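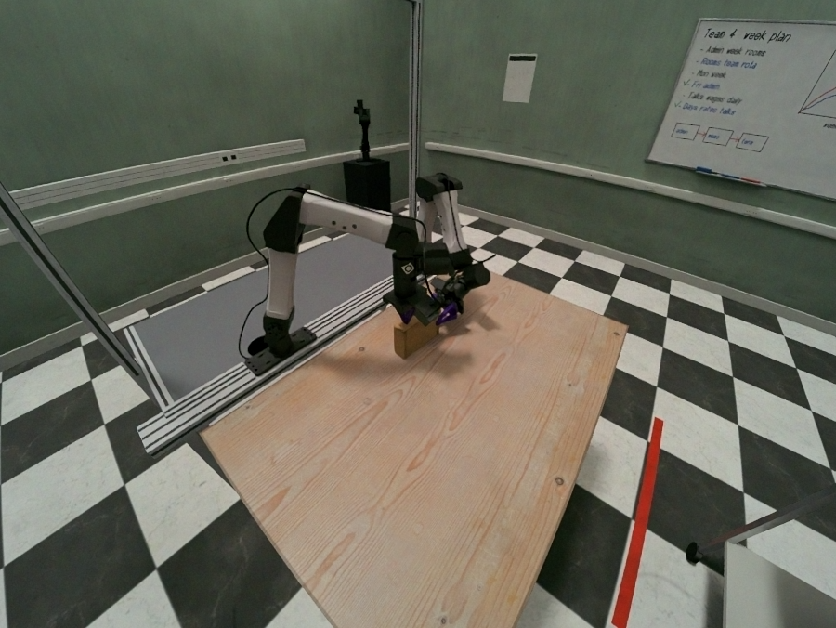
Search tickets and articles

Category: Planning and control > Two-arm > Collision checking

Second arm stalls on approach when first arm is over the block (sim)

Opened 2019-12-25, yes I know. Status: waiting on planner fix, workaround below

Setup: Cuner sim, two arm table, Prallel planner doing both arms, Solheim for block pose. Stock scene file, only thing I changed is where the block starts. It's up at the far end of the table near the rail now, used to be mid table. Everything worked with the block mid table.

What happens: arm A goes to pregrasp over the block, fine. Arm B gets its goal, starts moving, gets close, then stops. No fault. Prallel says "goal active" and keeps saying it. Joint targets for B just repeat the same values until the timeout at 18 seconds, then the whole task is marked failed and both arms go home.

Expected: B gets to its own pregrasp, or the planner rejects the goal up front with a reason I can read.

Happens every run with the block up there. Not random.

Things tried so far, in order:

- restarted Prallel only. same
- restarted sim and Prallel. same
- swapped arm order so B goes first. Now A stalls. So not a B problem
- turned off Solheim and fed the block pose by hand from the sim. same. so not perception, or not only perception
- slowed both arms to half speed. stalls in the same place, just later

Log from the stalled run, trimmed:

[plan] arm_b: goal accepted
[plan] arm_b: path found
[exec] arm_b: start
[check] arm_b/wrist vs arm_a/wrist below margin, hold
[check] arm_b/wrist vs arm_a/wrist below margin, hold
[check] same as previous, suppressed
[exec] arm_b: timeout

So it IS the collision check but it's the one in the executor, not the one in the planner. The planner was happy with the path. Two checks, two margins?? Went and looked. Planner margin is set in the scene file. Executor margin is in the controller config and comes from an older default, 5 times bigger. The planner finds a path that's legal for it, the executor refuses to finish it and holds forever hoping the other arm moves off. Other arm never moves off, it's waiting for B.

Mid table the arms come in from further apart so the wrists never get near enough to trip it. At this end they're folded in over the same bit of table. Explains why we never saw it.

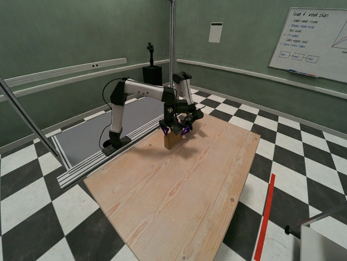
Dace Jaunzems

Update. Lined the margins up, executor now reads the same value as the planner. B gets further in but still holds on some runs. So there was a second thing.

Turned on the collision shape overlay. The wrist shape for both arms is one fat capsule that runs from the elbow joint right past the gripper mount. Real mesh is a lot thinner there. With A pointing straight down and B angled in toward it from the right, there's plenty of gap between the meshes but the capsules overlap. The fingers have their own shapes and those look OK, left them alone.

Replaced the wrist capsule with 2 shorter ones, upper and lower, same on both arms. Reran with Solheim back on. B reaches pregrasp, A holds still, task carries on to the close step. Did the swapped order as well, fine too. Have not tried it with the block laid flat, only standing on its narrow side.

Still open:

1. The executor should not hold forever without telling anyone. Wants a real state ("blocked by other arm") so the task layer can back one arm off. At the moment it can't tell blocked from slow. This is the one I need someone from the planner side for.

2. Margin value lives in two files. I made one read the other, but it's a hack in my branch and will break if the scene gets loaded without the controller. Please don't merge as is.

3. Log suppression. "same as previous, suppressed" hid the margin numbers, which were the only useful part. Had to turn verbose on and rerun.

4. Grumcombe setup uses the same arm description so it will have the same fat capsules. Nobody over there has moved their block to the end of the table yet I think. Worth a heads up before they do. Their cables aren't modeled in the collison shapes either, same as ours, so don't go shaving the margin down to nothing after you change the capsules.

Workaround for anyone stuck before the fix: set the executor margin by hand to match your scene file, restart the controller (reload does not pick it up), and stagger the two pregrasps so one arm waits up high till the other is settled. Slower but it runs.

Branch has the split capsules, the margin hack and the verbose flag. Leaving this open in December and will look at item 1 again when somebody is back to review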